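4.2 Password reuse in the small office group

I'll be upfront that I didn't set out to study passwords. I was looking at how long it takes a small firm to spot a stolen login, and the reuse numbers kept getting in the way until I gave them a section of their own. We had 42 accounts from the Motier office and a larger pool from Wekero, where staff had been told more than once to stop using the same password for everything. They mostly hadn't. People changed a digit at the end, or swapped an "a" for an "@" - and then used the new one everywhere too.

To see how much that matters, I ran the old passwords through Plitex with a list of 4000 common tweaks. I capped it at 400 guesses per account, slow enough that the lockout rules at Wekero never kicked in (the Motier office had no lockout rules at all, which I did mention to them). Accounts with a password manager held up well. The rest went down faster than I'd hoped, and I include my own test account in that.
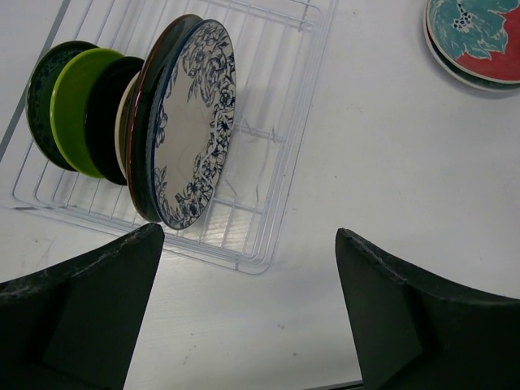 Figure 2. Plates in a dish rack.

Shared logins gave us the most trouble. At Barrios the whole front desk used one account for the booking system, so when an odd sign-in showed up in November we couldn't say whose machine it came from. I like to think of a password set the way I think of the plates in Figure 2: the lime-green one and the black one overlap, but I can still tell them apart. With a shared login I've lost even that much. We split the Barrios desk into separate accounts before the second round, and I come back to those results in Section 5.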